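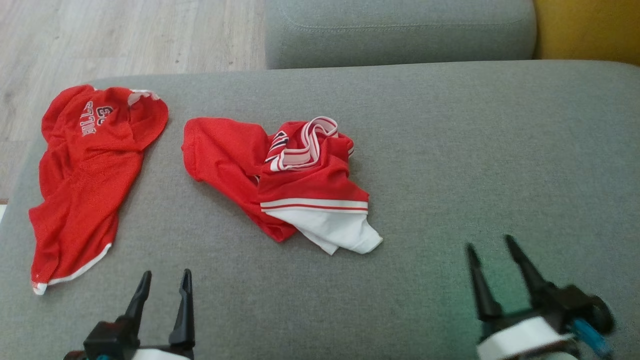 Cloth perception: what changed in the Drusmont stack this month

The release we called Wurine is now on both arms, and from Tuesday it will be the default branch for everybody in the Futstead group. Rania Fahmy wrote the main part of it, and Obaidul Wanigasekara made the new planner interface. I will try to explain what is different for those of you who only use the tools and do not read the merge requests.

Until now the segmentation step gave the planner one mask for each colour region. This was good enough for towels. For sports clothes it was a poor idea. One red garment with a striped band became three or four small objects, and two red garments lying close together became one big object. The planner then asked for a grasp in the middle of this big object, and both arms went to the same fold.

The new version does not begin with colour. It looks first for edges of cloth: hems, waistbands, the place where one layer ends on top of another. Regions are joined only when the edge between them is weak. Printed letters and numbers are treated as surface, so a player number on a shirt should not produce a grasp point any more. We trained this step again with 556 labelled views, of which 344 come from the wrist cameras. Fathima Miah checked all the labels by hand and deserves our thanks, and also a holiday.

The wrist view matters more than before. The head camera chooses the garment and a first approach direction. When the fingers are near the cloth, the wrist camera takes over and the target is moved to the closest visible fold. If the two cameras do not agree, the controller waits and asks the head camera one more time. This costs almost 2 seconds, and Roscoe Doucet is already complaining about it.

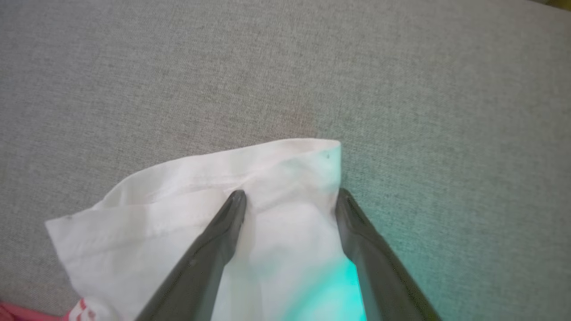 Known problems

Thin white cloth is still difficult. The edge score falls when the light is soft, and a doubled hem is sometimes read as a single layer. Please do not raise the threshold in your own config file to correct this. It helps with white cloth and makes everything else worse. Write to Obaidul and he will give you the test setting.

The replay tool in Holloway cannot open logs from before the change. Delphine Dunleavy has a converter script, which is slow but works well. It is in the shared tools folder, under "replay".

If you find a wrong mask, save the log together with the views from both cameras. A screenshot alone is not sufficient for Rania to repeat the error.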